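Teaching a gripper to set the table: a talk with the Derura group

Jun 26, 2021

The Derura group is small, and its leader answers slowly, choosing each word. We asked first why table setting. "A table has rules, but they are soft," she said. "The fork goes on one side of the plate. How far from it? Every person does it a little differently."

Her method, called Emance, does not learn from the whole movement of the arm. It learns only from the last 60 millimeters before the object is released. The group recorded 924 placements by human operators and trained on these short pieces alone. "At first I did not believe it is enough," she told us. "In February we compared it with the full recordings, and the short pieces were better for the cutlery. For bowls there was no difference."

The hard case is a mat that lies at an angle. Older programs put everything straight to the edge of the table.
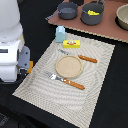
"We want that the fork and the knife follow the mat," she went on, "and this worked in nearly 60 percent of the trials. It is not a high number — I know it." Most of the failures came from thin handles, which turn a little when the fingers open. The next test will have 30 new layouts, and the group will write down each failure by hand.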